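Ulora Decorative Vegetables: Frequently Asked Questions

This page covers the full-size sequined and beaded vegetables in the current range: cucumber, carrot, chili, eggplant and pea pod. For the flat ornaments, see the separate page. Answers are maintained by Kenneth Halliday (materials and shipping) and Roksolana Sirko (repairs).

GENERAL

What are these used for?

Mostly display: shop windows, table centerpieces, holiday trees with heavy branches, photo backdrops and stage props. They are sized to read as vegetables from across a room. They are not toys and they are not rated for children under eight.

Are the vegetables hollow?

No. Each one has a solid foam core. The core is shaped first, sealed, and then covered. A hollow shell would be lighter, but it dents when the covering is pinned and it can't be repaired from the outside.

What is the difference between the sequined and the beaded version?

The core is the same. On the sequined version, flat or cupped sequins are pinned to the core, each pin passing through a seed bead that stops the sequin from sliding off. On the beaded version, strung glass beads are wound around the core and glued. The sequined version throws more separate points of light. The beaded version has a closer surface and weighs more. From a few steps back, it can be hard to tell which is which, so check the label on your box before ordering spares.

Is the cucumber one color?

No. The standard finish, listed as Mitik in the color chart, runs from a pale yellow-green with some silver at one end to a darker olive green at the other. The change is gradual, with no line between one shade and the next. A single-color finish can be ordered. It looks flatter under even light.

Why does the surface feel bumpy?

The cucumber core has raised points molded into it, and the covering follows them. The bumps change the angle of neighboring pieces, which is where most of the sparkle comes from. A smooth core is available for the chili and the eggplant only.

Will two cucumbers match exactly?

They will match in length and in general shading. The position of individual pieces differs, and the point at which pale green gives way to olive can shift by a finger's width. If you need a close pair, write "pair" in the order notes and both will be covered by the same person from the same trays.

DISPLAY

Can the cucumber stand upright?

It can, but it needs a holder. Both ends are rounded and the piece will not balance without support. A narrow-necked jar, a bud vase or any opening that grips the lower end will do. Pad the opening with felt or soft rubber where it touches the covering. A hard rim can shear the pins on a sequined piece, and on a beaded piece it can chip the glass.

How far down should it sit in the holder?

At least a quarter of the length. A long, slender piece held only by the tip will tilt, and repeated tilting wears the same ring of sequins. A small lean is normal and does no harm. If you want it plumb, pack the gap with tissue on the side it leans toward.

Which end goes up?

With the Mitik finish, the pale end is usually placed up and the olive end down. Room light generally comes from above, and the silvery pieces return more of it than the dark ones do. Turned over, the pale section tends to be lost against the holder.

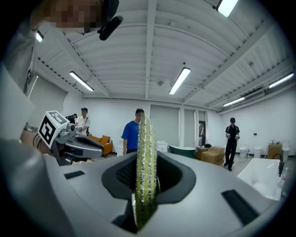
For a low centerpiece the vegetables are laid flat, and the question of which end is up does not arise. Leave a gap between neighbors. Pieces that touch will catch on each other when one is lifted, and a caught sequin normally takes its pin with it.

What lighting works best?

Several small sources work better than one large one. A diffuse ceiling panel gives an even glow with few bright points. Two or three small spot lamps at different heights give more. Keep any lamp that gets too hot to touch at least an arm's length away. The foam core softens with heat and the glue on beaded pieces yellows.

Can they be used outdoors?

Under cover, in dry weather, for a few hours. Pins are plated steel and will rust if they get wet. Direct sun fades the pale yellow-green first, and the fading is uneven if the piece is not turned.

Can a hanging loop be added?

Yes, at the time of order. The loop is anchored in the core before covering. We do not recommend adding one later with a screw eye. The screw spreads the foam and loosens every pin near it. Pieces with a factory loop can be hung vertically from the stem end only.

HANDLING AND CARE

How should I pick one up?

With the whole hand, around the middle, and straight up. Do not pinch one end and do not twist. Take off rings and watches. Knit gloves snag; thin nitrile ones are fine.

How do I clean it?

Use a soft, dry makeup brush and work from the stem end toward the tip. On cupped sequins, dust settles inside the cup, and a hand blower of the kind used on lenses will clear it. Do not use water, glass cleaner or alcohol. Do not use a vacuum, even with a cloth over the nozzle.

Some pieces have gone dull. Can the shine be restored?

If the dullness wipes off with a dry cotton swab, it is skin oil or dust. If it doesn't, the coating has worn and the pieces have to be replaced. Clear spray coatings are not a fix. They fill the gaps between pieces and the surface loses its sparkle altogether.

How should it be stored?

In the original box, in the molded tray, lid closed. If the box is gone, wrap the piece in two layers of acid-free tissue and lay it in a rigid container a little longer than the piece. Don't use bubble wrap directly against the covering; over a warm summer it can leave circles on the coating. Don't stack anything on top.

REPAIRS AND SPARES

A few sequins have come off. Can I fix it myself?

Yes. You need the spare pack, a thimble and a pair of flat tweezers.

1. Remove any bent pins near the gap.
2. Put a seed bead on a new pin, then the sequin, cup facing the bead.
3. Dip the point of the pin in white craft glue.
4. Push it in at a slight downward angle, next to the old hole and clear of it.
5. Leave the piece alone overnight.

Start at the lower edge of the gap and work up so that each row overlaps the one below it.

How many pieces are in a spare pack?

The small pack holds 41 sequins with beads and pins, in mixed shades for one finish. The large pack holds 1,000 and is intended for shops and prop departments. Packs are sold by finish, so order by the name on the box label.

Can I repair a beaded piece?

Short gaps, yes, with loose beads and a gel glue applied with a toothpick. If a wound strand has broken, stop. Put tape over both loose ends and send the piece in. A strand that unwinds can't be put back without stripping that section.

How do I send something in for repair?

Email photos first. Roksolana will reply with a repair number and a price, or tell you that the piece isn't worth repairing. Include any pieces that fell off, in a small bag. Repairs received in September and later may not be back before the holidays. The minimum charge covers up to 13 replacement sequins.

Do you repair vegetables made by other companies?

Only pinned sequin work on a foam core. We can't match colors from other makers exactly, and the repair will be visible at close range.

ORDERING

How long does an order take?

Stock finishes ship from the Idahosa warehouse within two working days. Custom finishes take four to six weeks, because the full-length cucumber carries 2,366 sequins in its standard layout and each one is placed by hand.

Can I order a custom shade?

Yes, within the color chart. Choose a top color and a base color and we will work out the steps in between. We don't match to photographs. Screens and cameras show reflective surfaces too differently for that to be reliable. A test swatch can be mailed first for the cost of materials.

Do you sell bare cores?

Not directly. Bare cores and molding blanks are sold through Plirnari, under the part number printed on the underside of the tray. Their cores are unsealed. Seal them with two thin coats of water-based primer before pinning, or the foam will shed around the holes.

What is your return policy?

Unused pieces in the original tray can be returned within 30 days. Check the bottom of the tray before reporting missing sequins. A small number of loose ones is normal after shipping, and they are usually extras that were caught between rows and not gaps in the covering.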